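Tronine moves cell programming at Camen plant into simulation

Tronine has finished the first phase of an automation project at its Camen plant, where small molded parts are sorted and packed for shipment. Two gripper cells now take mixed parts from a bin and place them in trays, a job that was done by hand on every shift until last December. The larger change for the staff is in how the cells are set up. New grasps are built and checked on a simulated model first, and they are released to the floor only after an operator has signed them off.

The simulation software comes from Drerkus, which also supplied the cell controllers. Integration was handled by Takács, a contractor that had already worked on the conveyor line in the same hall. The model uses a two-finger parallel gripper and plain solid shapes in place of finished parts. According to Tronine, the simple shapes keep run times short and are close enough to the real parts for checking approach angles, finger opening and clearance to neighboring objects.

A view from the simulated gripper, fingers open, with a pink test shape beyond them and a dark blue one at the lower right:

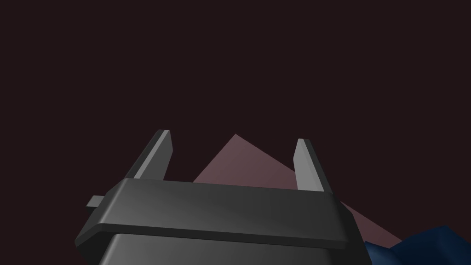
Page last changed: Jul 18, 2025

Each part number goes through 700 simulated picks before it is tried on a cell. The starting positions are varied from run to run, and failed picks are grouped by cause: finger contact before closing, slip during lift, or collision with another object. An operator reviews the groups and changes the grasp point, the approach or the finger opening. If the changes affect the gripper itself, the file goes back to Takács. Otherwise the work stays in the plant.

That review is a new task. Operators who used to stand at the packing tables now spend part of the shift at a workstation in the old inspection office, and the rest on the floor clearing faults and loading empty trays. The plant employs 65 people, 27 of whom have completed the training for simulation review. The course takes place during paid hours and covers the software, the sign-off procedure and safe entry to the cell. No programming background is required, although the company says that reading the contact plots takes practice.

Job titles have been revised to match. "Packer" remains on the list for the manual tables, which still handle soft parts, rush orders and anything with a label that must face up. A new title, "cell operator," carries a higher pay grade and includes responsibility for releasing grasps. Tronine says that no positions were cut in the first phase. It has made no statement on staffing for the phases that follow.

Some problems remain open. Operators have reported that the friction values in the model are too generous for parts with mold release on the surface, so that a grasp may pass in simulation and slip on the cell. Drerkus has delivered a revised set of values, and the affected part numbers are being run again. There have also been complaints about screen time — the review queue tends to fill up at the start of a shift, and one person may work through it for several hours without a change of task. A rotation plan is on trial on the day shift. It limits review work to two hours at a stretch, after which the operator moves to the floor.

Noise at the packing tables has dropped with the removal of the older vibrating feeder. Lifting has changed as well. Full bins are now brought to the cells on a powered cart, while trays are still carried by hand to the wrapping station.

The second phase covers a third cell and the link between the review queue and the order system. Takács is to begin the electrical work in December, during the planned shutdown. Training for the remaining operators will continue on the existing workstation until then.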